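Drusside Community Kitchen
Progress report to the Garside Fund, second half of the grant year

Dear friends at the Garside Fund,

We owe you a proper account of how things have gone since our last letter, and there is a good deal to tell, so please forgive us if it runs on a bit. When we wrote in April we had just got the keys back from the electrician and were still cooking off two borrowed hot plates. The kitchen is now open four days out of every seven, the big range works on all its burners, and the smell of onions reaches the bus stop by ten in the morning. People have told us this is the best advertising we could have bought.

Cooking classes

The heart of your grant was the beginners' cooking course, so we will start there. We planned for 20 places and ended up with 27 people enrolled, mostly from the streets right behind the building, with a few coming over on the bus from Prarnusa. We did think hard about whether to turn anyone away. In the end we split the group into an early class and an evening one, which cost us more in teaching hours than we had budgeted but made the room a great deal more comfortable (and meant that parents could swap between the two when a child was home sick, something we hadn't planned for at all).

The course runs for eight weeks. It begins with soup, moves on through beans, rice, eggs and a whole roast chicken, and finishes with a meal that the class plans, shops for and cooks for their guests. We had meant to teach bread in week three, but the oven was running much too hot that month and we swapped it with week six. Several people asked for more on using up leftovers, so we have added a session on that to the next course and taken out the one on pickling, which was poorly attended both times.

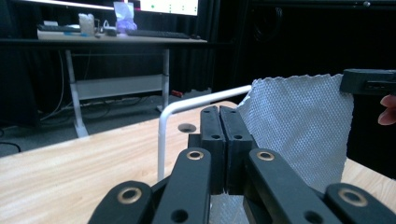 The shared lunch has grown more slowly than the classes, and we would like to be open with you about that. We served 700 lunches over the period, against a hope of rather more. The early weeks were very quiet, partly on account of the roadworks, and we probably did not do enough to let people know that they were welcome whether or not they had signed up for a class. Since we put a chalkboard out front with the day's menu and the words "come on in" the tables have been a good deal fuller. Lentil stew remains the favorite by a long way. The fish pie divided opinion.

Supplies and suppliers

Most of our dry goods now come from Kovari, who deliver to the back door and let us return unopened sacks. Vegetables come from the Prarnusa growers, whose prices went up over the summer but whose carrots are so much better than what we were buying before that we have stayed with them and trimmed the cheese order instead. We have stopped buying bottled juice altogether and make a big jug of lemon water every lunchtime.

Money

Spending is close to plan on food and a little under on equipment, as the second refrigerator came to us as a gift from a café that was closing. We are over on teaching hours for the reason given earlier. With your agreement we would like to move what is left in the equipment line across to teaching, so that both class times can carry on through the winter. The full figures are on the sheet sent with this report.

Things still to sort out

The extractor fan is noisy enough that the teacher has to switch it off to be heard, and then of course the windows steam up. We have had one quote and are waiting on another. The ramp at the side door needs a handrail. We also want to print the recipes in larger type, which several of our older cooks have asked for more than once, very patiently.

Next steps

A new course opens after the holidays, with 20 places again and a waiting list this time. We are also talking with the school in Garside about an after-school snack club, though that is at an early stage and we would not want to promise too much. You would be very welcome at the final meal of the current course. Lunch is at half past twelve, and if you let us know beforehand we will put some stew aside for you.

With warm thanks,
The Drusside Community Kitchen team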